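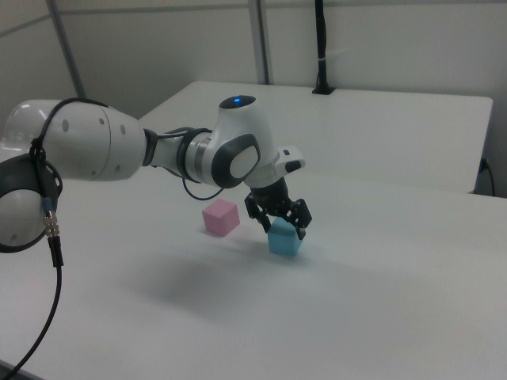 The arm over the blue cube, with the pink one next to it.

Home | Projects | Join in | Contact

December 29, 2020 -- by Chiyo Hattori
2 min read

We need a few more people for the Bustside robot arm club! Garba Ogbonna and I are putting together a team for the Flonda student contest in August, and we've got 3 places going (any course, any year, no experience needed).

The task sounds easy -- pick up a foam cube, put it on another one, don't knock anything over. I thought I'd have it done in an evening. I did not. You'd be writing the moves, testing them, changing one number and testing them again, and I really do love it, even on the slow nights.

We meet on Tuesdays in room 335 and go on till people get hungry. It'd be great if you've done a bit of Python, but Garba is very patient and will happily start you from scratch.

Fancy it? Send me a couple of lines by 13 January saying what you'd like to have a go at, or just knock on the door of 335 and ask for Chiyo.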